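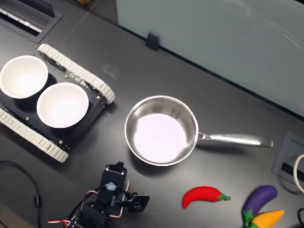
A reader in Tovcombe wrote in to say that I own too many pans, that anyone who writes about cooking owns too many pans, and that she has fed a family for years from a single saucepan and a couple of bowls. She wanted to know why I never write about that kind of kitchen.

Well, I'm writing about it now, because she's right and I've been thinking about her letter ever since it came!

I went through my cupboard in November with her letter propped against the toaster. There was a wok I bought for one party. There were nesting pots from Useva, still in their paper sleeves, and a fish kettle (I don't even cook whole fish). And right at the front, scratched and a little dull on the bottom, was the small stainless steel saucepan I reach for every single day. It makes my oatmeal. It makes rice, and soup for one, and the hot milk I drink when I can't sleep. I paid 10 dollars for it at a yard sale, and I'd be lost without it.

So here is my argument: a good saucepan deserves to be the most loved thing in the kitchen, and most of us treat it like the help.

Think about what it does. A long handle lets you pour with one hand and scrape with the other. Polished steel cleans up with a squirt of soap and a bit of patience, and if you scorch the bottom you can simmer some baking soda in it and start over. You can melt butter in it, boil eggs in it, and in a pinch eat straight out of it at the counter, which I have done more often than I'd like my mother to know.

Bowls are the same story. Plain white ones, please! I used to buy patterned bowls, and every one of them fought with the food. Tomato soup in a white bowl looks like a celebration. So does a handful of chopped chili and eggplant over noodles. My old set came from the Zullwood outlet store, and I've broken all but two, and two turns out to be plenty for most nights of my life.

I can hear the objections, and a few of them are fair. You can't roast a chicken in a saucepan. If you cook for six you need something bigger, and a skillet earns its place in any house. A friend of mine swears by her Sleiman stockpot, 118 dollars of it, and her chicken broth is so good that I've stopped arguing with her. I'm not asking anybody to throw things out to prove a point.

What I would love is for people to start small and stay small a while. Kids especially! My niece learned to "cook" with toy vegetables and an old pot of mine, long before she was allowed near a burner. She stirred and tasted and served everybody in the room, and she never once asked for a garlic press. At 40 I was still asking for garlic presses.

I gave the wok away last week. The fish kettle has gone too, and the Useva pots went to a neighbor's son who is moving into his first apartment, though I told him to keep only the smallest one out and see how long he lasted. The saucepan has its own hook now, beside the stove, where I can grab it without looking. Tonight it's lentils, with too much cumin.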